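# Getting Your Trailer Ready for the Season

*From the Sultberg Trailer & Equipment customer newsletter, February 6, 2025*

Our service bays are quiet at this time of year and they won't stay that way. By the time the ground firms up, the wait for a brake job or an axle replacement is usually a couple of weeks, and in July it can be longer. If your trailer has been parked since fall, now is a good time to look it over and decide whether it needs to come in.

Most of what follows can be done in a driveway with a tire gauge, a flashlight, a grease gun and a torque wrench. It applies to utility trailers, car haulers, dump trailers and enclosed cargo trailers. Horse and livestock trailers need all of this plus a careful look at the floor, and we will cover those in a separate item.

## Tires

Start with the tires. Trailer tires tend to age out before they wear out, especially on a trailer that only gets used on weekends. Look at the sidewalls in good light. Fine cracks near the rim or between the tread blocks mean the rubber is drying, and a tire in that condition can come apart at highway speed even with plenty of tread left.

Check the date code on the sidewall. The last four digits of the DOT number give the week and the year the tire was made. A code ending in 4118, for example, means week 41 of 2018. We suggest replacing trailer tires at five or six years regardless of tread. That includes the spare, which is often the oldest tire on the trailer and the one that gets looked at last.

Set the pressure cold, to the number on the sidewall or on the trailer's certification label. A soft tire runs hot and carries less than its rated load. If a tire has lost a lot of air over the winter while the others held steady, have the valve stem checked before you just fill it and go.

## Wheel bearings

Jack up one side at a time, with the trailer hitched and the opposite wheels chocked. Spin each wheel by hand. It should turn smoothly and quietly. Grab the tire at the top and bottom and try to rock it. A slight amount of play is normal on many axles, but a clunk means the bearing needs attention.

We recommend a full repack once a year for most owners. Boat trailers and anything that gets backed into water should be done more often. If your axle has grease fittings under the rubber caps on the hubs, pump slowly and turn the wheel while you do it. Pumping fast can push grease past the rear seal and onto the brake shoes, and then you are paying for shoes as well as seals.

Settimio Benedetti in our service department repacks more bearings than anyone else here. His advice is to buy new seals every time. Reusing an old seal saves a few dollars and risks the whole hub.

## Brakes

Electric brakes should be tested before the first loaded trip. Hitch up, pull forward at walking speed on level ground and apply the manual lever on your brake controller. You should feel the trailer pull back evenly. If it pulls to one side, or if you feel nothing, stop there and have it looked at.

The breakaway switch is a separate system and needs its own test. With the trailer unplugged from the truck, pull the pin and try to move the trailer. The wheels should lock. Put the pin back right away so you don't drain the battery. The small battery that runs this system is usually dead after a winter outside. A replacement is inexpensive and we keep them on the shelf.
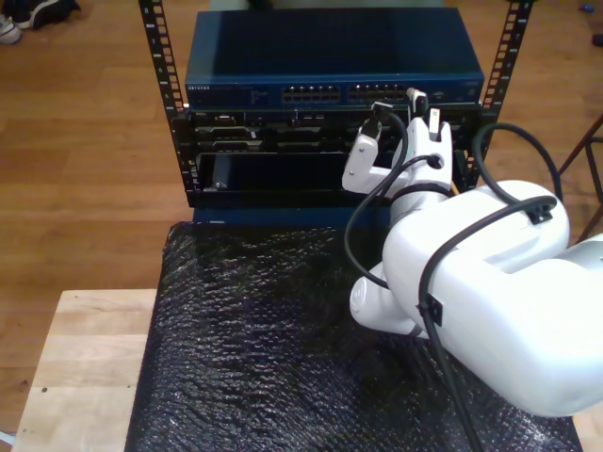 Surge brakes, which are common on boat and rental trailers, use hydraulic fluid. Check the level in the actuator reservoir and look at the color. Dark brown fluid has picked up moisture and should be flushed. Look along the brake lines for rust and at the rubber hoses for swelling.

## Lights and wiring

Plug in the trailer and walk around it while someone works the turn signals, brake lights and running lights. If everything is dim or the lights do strange things together, the problem is nearly always the ground. Find where the white wire attaches to the frame, take it off, clean the metal down to bright steel and put it back with a new screw.

If only one light is out, pull the bulb and look at the socket before you order parts. A bit of sandpaper on a corroded contact fixes a lot of them. Owners who are tired of doing this every spring may want to switch to sealed LED lights. We install them on any trailer we sell, and on most that we don't.

Look at the plug as well. Bent or green pins should be cleaned or the plug replaced. When the trailer is parked, keep the plug up off the ground and pointed down so water can't sit in it.

## Coupler, chains and jack

Clean the old grease out of the coupler and check that the latch closes fully on the ball. The ball size is stamped on top of both the ball and the coupler, and they have to match. A 2-inch coupler on a smaller ball will sometimes latch and still come off on the first good bump.

Safety chains should be free of stretched links, and the hooks should have working latches. Cross them under the tongue when you hook up. Run the jack all the way up and down and put some grease on the gears if it feels stiff.

## Frame and deck

Get underneath with the flashlight. Look at the welds where the spring hangers meet the frame and where the tongue meets the front crossmember. A thin line of rust running along a weld may be a crack. Surface rust elsewhere can be wire-brushed and painted. Check the spring bolts and bushings too, because a worn bushing wears the bolt and then the hanger.

Walk the deck slowly. Boards that feel soft near the bolts should come out. We stock treated pine in the common lengths and can cut it while you wait.

Last, torque the lug nuts, using the figures in your owner's manual. If you have had a wheel off, check them again during the first 50 miles of towing.

## Know what you are loading

We see a few bent axles every spring, and most of them come from loads that were guessed at. The number that matters is the gross weight rating on the label, minus what the trailer itself weighs. A single-axle trailer rated for 2,990 pounds may weigh 990 empty, which leaves 2,000 pounds for cargo. Wet topsoil or gravel reaches that faster than people expect. Keep the heavier part of the load ahead of the axle so the trailer doesn't sway, and check your truck's rating for tongue weight. A tongue weight of 300 pounds is typical for a 3,000-pound load and is more than some small hitches allow.

## Spring service at Sultberg

If you would like us to do the work, the spring service covers bearing repack with new seals, brake adjustment, a full light check, tire inspection and lug torque. Tandem-axle trailers take most of a day. Please empty the trailer before you bring it in, and leave the key for any coupler lock or toolbox we might need to open.

We are also taking orders on the 16-foot Valentini utility trailer, with either a fold-down ramp gate or a straight tailgate. Those who want one for the start of mowing season should order this month. Financing is available on new trailers and on most of the used ones in the yard, and we take trade-ins in any condition that can be towed here legally.

Solveig Dahlgren handles the service schedule. Call the shop or stop at the parts counter and she will find you a time. If you are not sure what size or how many axles you have, a picture of the label on the front of the frame will tell her most of what she needs.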